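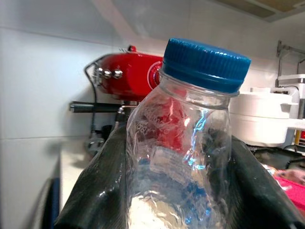 在住外国人交流会「Flevon」 6月定例会 議事録

日時:6月の火曜日 19時開会
場所:Sipos 2階 奥の部屋
出席:ファルザナ・ポール(進行)、ミザヌル・セネヴィラトネ、プラナブ・バンダラ、アネローレ・リーガー
途中出席:アーリヤ・ポワリエ(議題2から)
記録:リーガー

1.前回議事録の確認

前回の議事録について、セネヴィラトネから訂正の申し出があった。市役所の転入窓口の説明で「英語対応は毎日」とあるのは誤りで、正しくは「英語対応は予約のある日のみ」。訂正のうえ承認した。配布済みの版は差し替える。

2.新規転入者向け冊子の改訂

現行の冊子は三年前に作ったもので、バス路線、ゴミの分別、携帯電話の契約の各章が古くなっている。残部は50部を切った。

バンダラから改訂案の説明があった。主な変更点は次のとおり。

・バス路線の章は路線図をやめ、主要な停留所の一覧と乗り方の説明だけにする。路線の変更が多く、図を載せてもすぐに合わなくなる。
・銀行口座の章に、入国後間もない人が断られた場合の対応を加える。
・病院の章は診療科別の並びから地区別の並びに変える。
・食料品店の章は、閉店した店を削り、北口の二軒を加える。

リーガーは、病院を地区別にすると小児科を探す人が困ると述べた。自分も引っ越してきた年に、子どもの熱で夜中に冊子をめくったが、診療科の見出しがあったのですぐ見つかったとのこと。ポワリエは、地区別の並びのままで小児科と歯科だけ巻末に別表を付ける案を出した。全員賛成。

言語については、英語、日本語のほかにベンガル語とドイツ語の版を作る。シンハラ語版はセネヴィラトネが訳者を当たっているが、まだ返事がない。フランス語版はポワリエが引き受けられるが、時期は秋以降になる。

決定:改訂案を一部修正のうえ進める。原稿の取りまとめはバンダラ。日本語版を先に出し、他の言語は訳ができた順に出す。

3.住まい探しの相談について

先月の相談は6件で、うち四件が賃貸契約に関するものだった。ポールから内容の報告(個人が分かる部分は省略)。

保証人を求められて契約に進めなかったという相談が二件。一件は保証会社の利用で契約できた。もう一件は家主が外国籍の入居者を断っており、別の物件を探している。

退去時の清掃費について、契約書に金額の記載がないまま請求されたという相談が一件。ポールが契約書を見せてもらったところ、特約の欄に小さく「実費」とあった。市の消費生活相談窓口を案内した。

残る一件は、上の階の足音についての相談。管理会社に連絡する際の文面を日本語で一緒に作成した。

セネヴィラトネから、契約書の読み方を扱う勉強会を開けないかという提案があった。バンダラは、自分たちが契約書の解釈を教えるのは荷が重い、専門の人を呼ぶべきだと発言した。ポールも同じ意見。ポワリエの勤め先の近くに、英語で対応している行政書士の事務所があるので、講師の相談をしてみることになった。

決定:勉強会は秋に開く方向で検討する。講師の件はポワリエが次回までに確認する。

4.言葉のカフェ「Ukora」の運営

毎週開いている会話の集まりについて、リーガーから報告。先週の参加者は19人で、春から増えている。日本語を練習したい人に対し、日本語を母語とする参加者が足りない週が続いている。

意見は次のとおり。

・テーブルを言語別にせず、話題別にしてはどうか(ポワリエ)。
・話題別にすると、初級の人が話に入れなくなる。前にやってみたときは途中で帰った人がいた(リーガー)。
・初級のテーブルを一つ残し、あとを話題別にする(セネヴィラトネ)。
・開始を三十分遅らせれば、勤め帰りの人が来やすい(ポール)。

開始時刻については、終了が遅くなると最終のバスに間に合わない参加者がいるため、変更しない。テーブルはセネヴィラトネの案を次の四回で試し、その後にもう一度話し合う。

なお、会場の予約は月初にまとめて取っているが、来月は第二週が別の団体の使用と重なった。その週は休みとし、掲示とメールで知らせる。

5.夏の持ち寄り食事会

会場は例年どおり川沿いの集会所。バンダラが仮予約を済ませた。会場の使用料と備品代の合計は1,936円で、会費から出す。

料理は各自の持ち寄り。昨年は材料の表示がない皿が多く、食べられるか分からないという声があった。今年は受付でカードを渡し、肉の種類、乳製品、卵、ナッツ、アルコールの有無を書いてもらう。カードの文面はリーガーが作る。ハラールの肉を使う料理は机を分け、取り分けの道具も別にする。

集会所の台所は温め直しのみ可で、揚げ物はできない。コンセントが少なく、昨年は炊飯器と電気ポットを同時に使ってブレーカーが落ちた。炊飯器は調理台側、ポットは入口側で使うこと。

案内にはゴミの持ち帰りを明記する。市外から来る人には分別の区分が違うので、書き方に注意する。

雨の場合も開催する。川辺の散歩のみ中止。

6.掲示板サイト「Trumura」の扱い

譲ります・探していますの欄に、業者と思われる書き込みが続いている。セネヴィラトネが毎朝削除しているが、手間がかかる。登録制にする案と、投稿を一度止めて確認してから載せる案の二つが出た。

ポワリエは、登録制にすると引っ越してきたばかりの人が使いにくいと指摘した。帰国前に家具を急いで譲りたい人も多く、確認に何日もかかるのは困るという意見も出た(バンダラ)。

決定:確認してから載せる方式とし、確認はセネヴィラトネとポールが一日おきに分担する。古い投稿は一か月で自動的に非表示にする。設定の変更はセネヴィラトネ。

7.その他

・市の多文化共生の意見募集に会として回答するか。締め切りまで日がないため、ポールが下書きを作り、メールで回す。日本語教室の夜間枠と、窓口の案内表示の二点に絞る。
・自転車の防犯登録について、譲り受けた自転車で警察に呼び止められた人がいた。譲渡証明書の書式を冊子に載せてほしいとの要望。バンダラが改訂原稿に加える。
・本棚の辞書が二冊戻っていない。借りている人はリーガーまで。
・駅前の駐輪場が来月から工事に入る。定例会に自転車で来る人は南側の駐輪場を使うこと。

次回までの担当

バンダラ:冊子の日本語版原稿、自転車の譲渡証明書の書式、集会所の本予約
ポワリエ:行政書士事務所への問い合わせ
セネヴィラトネ:掲示板の設定変更、シンハラ語の訳者への再連絡
リーガー:料理カードの文面、カフェの休みの掲示とメール
ポール:意見募集への回答の下書き

次回定例会は来月の火曜日、同じ時刻、同じ場所。冊子の原稿は前の週までに全員に送る。

21時閉会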